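Collholm paint notes, 1/5. Matte white on a work surface lasts one winter. Mine went yellow near the heater by December.

2/5. Savden satin holds up better. Two thin coats, 4 hours apart, light sanding between.

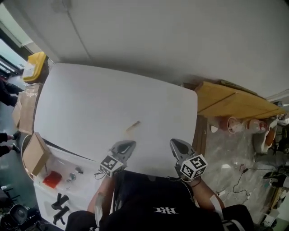

Vol. 5, No. 46

3/5. Tint it with a drop of gray — pure white glares under LED strips and you lose small parts in it.

4/5. Edges chip first. Round them over before priming, then give them an extra coat.

5/5. Coverage on the Savden can is optimistic. I ran out at the last corner and had to open a second one.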